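Stick it or screw it? A grumble about tape

From the workshop pages of the Gilgate newsletter

Several of you have written in since February to say that screws are finished and that everything small and flat can now be held on with double-sided tape. I have heard this before, usually from people selling tape. Still, the gasket-shaped pieces, the ones cut as a hollow rectangle with a backing you peel off, do turn up everywhere now, so I agreed to give them a fair hearing.

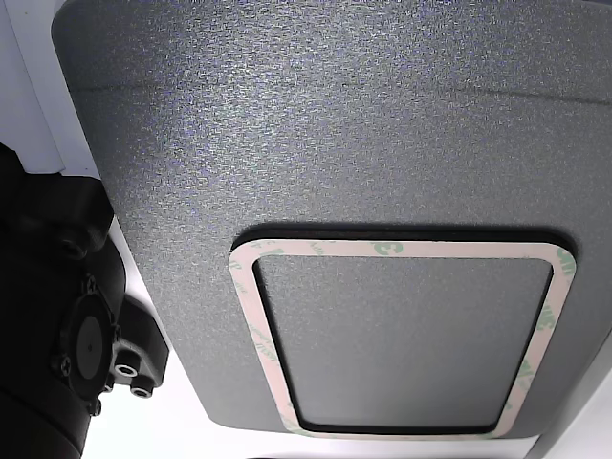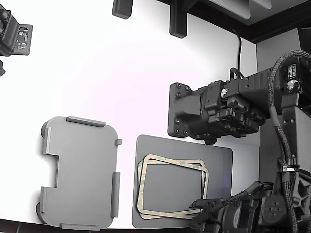
Gray parts on the bench; the tape, with its pink liner still on, is in the first picture.

My first complaint is the shape. A hollow frame of tape looks clever, and it does follow the outline of a recess nicely. It also gives you four thin strips to get right at once. A solid square of tape put down a little crooked will still mostly do its job. With a frame, a slight lean on one side means one strip is creeping up the lip while the opposite one wanders into the middle. You may get away with it. I would want to see the part again in a year before saying so.

Then there is texture. A smooth, flat pocket is what tape likes, and I have no quarrel with it there. A speckled, gritty finish is another matter. The adhesive touches the high spots and bridges over the rest, and pressing harder only helps up to a point. Cusberg's leaflet says their frames suit "most surfaces", a phrase that has sold a great many things over the years. I rang to ask which surfaces were not included and was promised a list. It has yet to arrive.

Printed parts deserve a special grumble. People take a tray off the printer, admire it and go straight in with the tape. Wipe it down first, please, and let it dry. Run a fingernail round the inside of the recess as well — any little ridge left at the corner will hold the tape off along the whole edge.

As for the liner, leave it on for a dry run. Lay the frame in the pocket, look at it from directly overhead, and only then start peeling. I lift a corner with the tip of a craft knife and fold back a short tab, which is fiddly but leaves something to pull once the other part is in place. Milidard sell a pack of 50 with tabs already on, and the pack of 100 without. I leave you to guess which one the Pilkington shop had in stock.

What would change my mind? A test with some weight on it, left in a cold shed over winter and then in a greenhouse. The 3,000 hours quoted on the back of the Cusberg leaflet are no use to me without knowing what was hanging from the tape at the time. If any reader has kept a taped part going for 12 months outdoors, I should like to hear about it, failures included.

Until then the tape stays in the drawer next to the screws, and I will be opening the screws first.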